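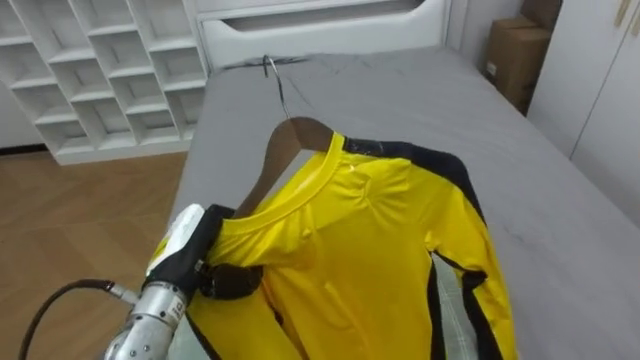

海外の診療所に書き損じはがきを送る方法(わが家のやり方)

2024年10月12日 文:ヘドサイド通信 編集係
カテゴリー:国際協力・寄付のはじめかた
シェア 67 コメント 2

年賀状の残りって、みなさんどうしてますか? うちは輪ゴムでとめて電話台の引き出しに突っ込んだまま、何年も見て見ぬふりをしていました。それを9月にやっと片づけて、Kaewkla診療所を支援している「Hedside」という団体に送ったので、手順を書いておきます。やってみたら拍子抜けするくらい簡単でした!

Kaewkla診療所は、川沿いの低い土地にある小さな診療所です。妊婦健診と子どもの予防接種が中心で、診察代が払えない家族も受け付けています。はがきは団体のほうでまとめて換金されて、薬代や検査の消耗品にあてられるそうです。

■ まず集める

探す場所は引き出し、本棚のすき間、古い手帳のあいだ。私は実家にも電話して「捨てないで!」と頼みました(母は捨てる気まんまんでした)。職場の休憩室にも空き箱を置かせてもらったら、最終的に207枚。びっくりです。

対象になるのは、投函していない日本の官製はがきです。宛名を書き間違えたもの、印刷に失敗したもの、昔の額面のものも大丈夫。逆に、一度ポストに入れて届いたはがきや、切手を貼っていない私製はがきは受け付けてもらえません。消印がないからといって未使用とは限らなくて、届いた年賀状には消印がないのが普通なので、ここは私も最初まちがえそうになりました。

未使用の切手も受け取ってくれます。シートのままならシートのまま、切り離さずに入れてください。

■ 住所や名前を消す

気になる人は、宛名のところを黒い油性ペンで塗りつぶします。このとき料額印面(切手みたいな絵の部分)には絶対にかからないように。ここが汚れたり欠けたりしていると換金できなくなるんです。シールを貼って隠すのも、はがすときに紙が傷むのでやめておいたほうがいいです。

私は面倒になって、途中から下の名前と番地だけ消しました。そこは各自の気持ち次第で。

■ 額面ごとに分ける

団体の案内には「分けなくても可」とあります。でも、分けておくと向こうの作業がぐっと減るらしいので、テレビを見ながら仕分けしました。額面をメモした付せんを一番上にのせ、紙の帯でくるっと巻いて束ねます。輪ゴムは古くなるとはがきにくっつくので、うちの引き出しの二の舞にならないように……。

■ 申込用紙を入れる

Hedsideのサイトから用紙を印刷して、名前、連絡先、だいたいの枚数を記入します。使い道を選ぶ欄もあって、「Kaewkla診療所」のほかに「Trurnska巡回健診」「おまかせ」がありました。プリンターがない人は、同じ内容を便せんに手書きすればOKです。

お礼状が要るかどうかのチェック欄もお忘れなく。私は要らないほうに印をつけました。

■ 箱に詰めて送る

送料は自己負担です。うちの場合はおよそ900円。少ない枚数なら封筒で十分だし、送り方によっては追跡もつけられるので、窓口で重さを量ってもらって決めるのがいいと思います。すき間には新聞紙を詰めて、角がつぶれないようにしました。

■ よくひっかかるところ

領収書は、はがきの寄付では出ない団体が多いです。Hedsideもそうでした。寄付金控除を使いたい人は、現金の寄付を別に申し込むことになります。控除の対象になる団体かどうかも先に確認を。

それから、古着や文房具を一緒に入れたくなりますが、案内に書かれていない物は入れないでください。現地まで運ぶ費用も通関の手間もかかるので、必要な物はGrurkskaの問屋で買っているとのことです。

喪中はがきの余りも使えるか、とコメントで聞かれました。官製はがきに印刷したものなら大丈夫ですよ。私製に切手を貼ってしまった分は、団体によって扱いが違うので、送る前にメールで問い合わせてみてくださいね。

タグ:書き損じはがき/地域医療/家でできる国際協力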